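Quick one on taking apart and refitting mushroom-head push buttons before they go back in a panel. Same steps for red, yellow, green. Two trays, a soft surface under them, good light. Sort first, tools after. 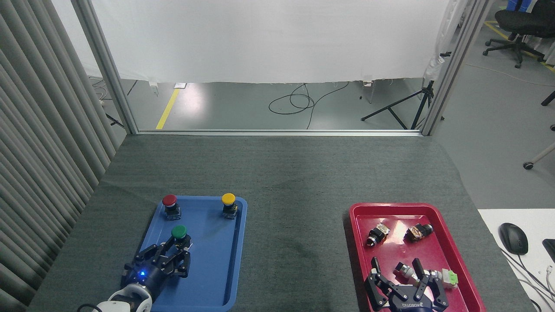
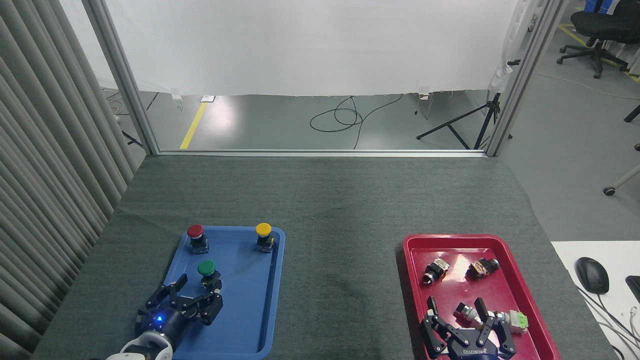
*Buttons standing in the blue tray, switch parts laid out in the red one.*

## What you need

- two shallow trays with a rim, different colors
- small flat screwdriver, the Fellier one with the thin shaft fits most terminals
- dry cloth, soft brush
- masking tape and a pen
- meter with a beeper

## Before you start

Power off at the main breaker, then check with the meter. Don't trust the label on the door. Take a photo of the wiring and tape a number on every wire. I skipped the tape once on a Salinas panel and lost a whole Thursday to it.

## Taking them apart

1. Loosen the terminal screws, don't pull them all the way out. They roll.
2. Slide the contact block off the back. Most have a little lever or tab – push it over with the screwdriver, then lift. If it wont move, stop and look for a second tab. Zotar style blocks have 2.
3. Undo the locking ring and push the head out through the front of the panel.
4. Heads in one tray, switch parts in the other. Stand the heads cap up so the color shows.

Keep each block next to the one it came with if you can. A light green block and a red one are usually not the same type of contact. On the ones we get, green is normally open and red is normally closed, but read the marking on yours.

## Cleaning and checking

Brush out the threads. Wipe the cap with the dry cloth, no solvent, it clouds the plastic. Press each head a few times and feel for grit.

Then the blocks. Meter on the two terminals, press the plunger by hand. Normally open should beep when pressed, normally closed should beep untill you press it. Anything that flickers goes in the trash. We had over 200 of these from the Soser job and the flickery ones never got better with cleaning.

## Putting back

- head in from the front, notch at the top
- ring on, hand tight, then a quarter turn
- block on till it clicks – tug it
- wires back by number, tighten, tug those too

Test again with the meter before you turn anything on. Stop button first, always.

Part no. for the spare blocks is 2894 on our shelf list, bin 9. Ask Ľubomír Murín if the bin is empty, he does the reorder.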